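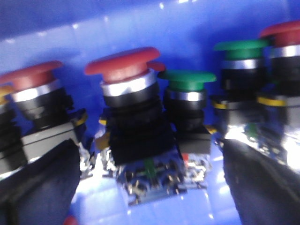

Mushroom-head pushbuttons in red and green, up close in a blue bin.

Welcome to the picking gallery from Trestholm! We have been meaning to put this page together since August, and every time we sat down to do it there was another batch to record first, so thank you for being patient with us. People who visit the project tend to ask the same thing within a few minutes - what does all this recording look like from the robot's side? - and we thought the kindest answer was to show you the view from the wrist camera and let you have a look for yourselves.

A few words on what we are doing, for those of you who have come here from the Surnix newsletter and haven't read the older pages. We are gathering examples for Trendero, our learning system for bin picking. An example is one attempt at one pick, recorded from the approach through to the release, with the wrist pictures and the arm and finger positions saved side by side. As of this update we have 3107 of them in the collection. Of those, 1178 have been looked over by a person and given their notes, and the rest are waiting in the queue, which moves along at a steady if rather gentle pace.

Pushbuttons take up a big share of the work, and we have become fond of them. They are heavy at one end and narrow in the middle, the caps are wider than the bodies, and the chrome ring under the cap throws back light in a way that changes completely when the wrist turns a few degrees. An operator learns very early to go for the body. Trendero has to learn it from the recordings, so we try to give it plenty of crowded starts like the one at the top of this page, where the neighbors are close and the fingers have to find their way in around them. We keep the slightly blurry pictures too - the arm is moving for much of its working life, and a collection made up entirely of crisp stills would teach it about a world it seldom gets to see.

After a long stretch of buttons it is a real pleasure (for us, anyway) to switch to something round. A ball has no front or back and no good end to hold it by, so all the attention goes to closing the fingers evenly on both sides. We record these with the same settings as everything else and file them under "simple shapes," and new operators usually start with them before moving on to switches. The red one shows up beautifully against the blue, and it also fills so much of the view once it is held that the system gets very little else to go on!

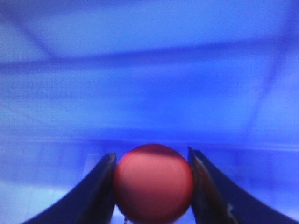
Fewer parts, more room

Sparse bins get a heading of their own in our notes, and we would like to record many more of them. With only a couple of parts left there is nothing to lean on and nothing to push against, and the way each part is lying matters a great deal. The yellow-capped switch and the red-capped one in the next picture point in quite different directions, so a wrist angle that suits one of them won't do for the other.

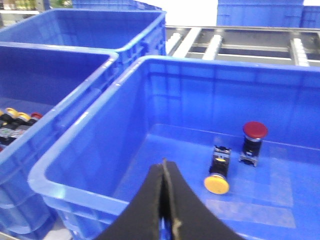

Ansah
Gallery editor and recording operator, Trestholm

I picked this view because it has so much of the station in it: the bins side by side, the roller conveyor behind them, and more switches clustered over to the left. For a sparse start we allow up to 7 tries, and after 2 misses on the same part the operator is asked to change the approach angle before going in again. The misses are saved along with everything else, labeled as misses, and they are some of the most useful recordings we have. If you would like to see a particular kind of part in the next gallery, do write in through the contact page - we read every message, and we will do our best to fit your suggestion in between batches.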